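4.3 Recording grasps on curved fruit

This section covers the hand-held recordings used to train the Hestus grasp model. Finish the calibration in 4.2 before you start.

1. Set the fruit plate on the table and leave the cloth in place. A patterned cloth gives the tracker more points to follow than a plain one.

2. Start a new session in Kolten and enter the session number and the operator code.

3. Hold both grippers still over the table for 8 seconds. The status line changes from "Searching" to "Tracking".

4. Bring one gripper down over the fruit and close it slowly until both pads touch the peel.

Caution: Stop squeezing as soon as the fruit is held. Bruised fruit changes shape between takes, and those takes have to be thrown out.

5. Lift the fruit clear of the plate and keep it there for a moment before moving on.
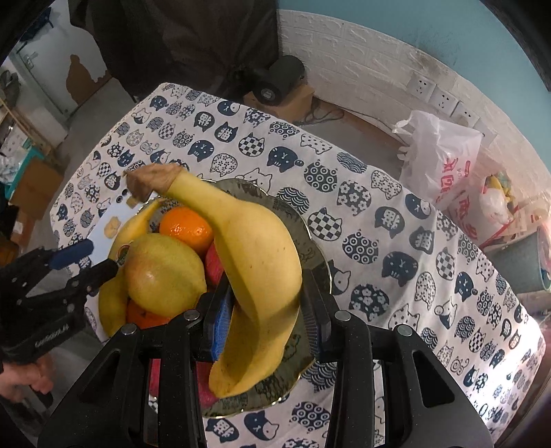
Long, bent fruit is the hardest case for the model. In the Avia trial we recorded 274 grasps, and most of the failed replays came from bananas held too close to one end – the fruit swung as the arm sped up. Grips near the middle of the curve replayed well.

6. Put the fruit back on the plate, open the gripper fully and press Mark.

7. Repeat from step 4. Change the angle of approach each time. Save the session after 30 takes.

Note: Use the second gripper only for takes marked "two-hand" in the task list. Keep its jaws open until the first gripper has let go.

Note: Sessions saved before 15/02/2020 use the old jaw-width scale. Convert them before mixing them with new ones – see section 6.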